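Boletín del taller Wevar · Noticias de los bancos

Los dos brazos ya trabajan sobre la misma mesa

Después de un verano con el banco a medio montar, el proyecto de los dos brazos ha pasado a la fase de pruebas. En agosto se terminó la parte mecánica y desde entonces el grupo se reúne los viernes por la tarde para ajustar el programa. Resumimos en qué punto está, porque varios socios han preguntado si el banco del fondo vuelve a estar disponible. De momento, no.

Las dos bases van atornilladas al borde largo del tablero. El primer montaje usaba mordazas y duró poco: con el brazo extendido, la base cedía unos milímetros y cualquier posición grabada dejaba de servir al rato. Se taladró la mesa, se pusieron pletinas por debajo y el problema desapareció. Las pletinas las cortó Drodier con material sobrante y no hubo que pagarlas.

El gasto total asciende hasta ahora a 1455 euros, sin contar los brazos, que llegaron de segunda mano a través de Lurnden. La mayor parte se fue en fuentes de alimentación, cableado y un ordenador usado. Queda pendiente sustituir los cables que van a las pinzas por otros más largos y con mejor sujeción.

El ejercicio de estas semanas consiste en mover libros. Se eligieron porque hay muchos en la estantería de la entrada, pesan poco y tienen cantos rectos. Un libro tumbado es difícil de coger para una pinza de dos dedos: si baja demasiado, roza el tablero, y si se queda alta, resbala por la cubierta. La rutina actual lleva la pinza izquierda hasta el canto del libro, mientras la derecha espera abierta al otro lado.

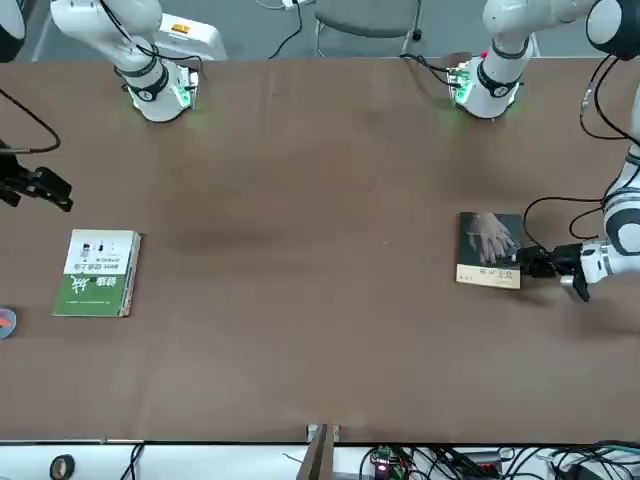 En la última sesión se hicieron 13 intentos seguidos con la misma rutina. Salieron bien nueve. En tres el libro giró al primer contacto y en otro hubo que parar a mano. La velocidad está limitada al 70 % y seguirá así hasta que los dos brazos compartan una misma referencia de la mesa. Ahora cada uno se calibra por separado y entre ambos queda una diferencia de unos 3 milímetros, suficiente para que un libro delgado se escape.

El siguiente paso es esa calibración conjunta. Se va a probar el método que usa el grupo de Rüegg, con una plantilla fija sobre el tablero - ellos la tienen en aluminio, aquí se hará primero en cartón. Si funciona, se intentará que un brazo empuje el libro hasta el borde y el otro lo recoja.

Dos avisos para quienes comparten la sala. No se debe apoyar nada sobre el tablero, aunque los brazos estén parados, ni mover los libros que queden encima al cerrar. Y hay que dejar libre la zona de detrás de las bases, por donde pasan cables por el suelo.

Quien quiera participar puede acercarse el viernes a partir de las seis. Hace falta gente con algo de Python y también alguien que sepa crimpar conectores pequeños. Los libros de tapa blanda que ya no queráis se pueden dejar en la caja de la entrada.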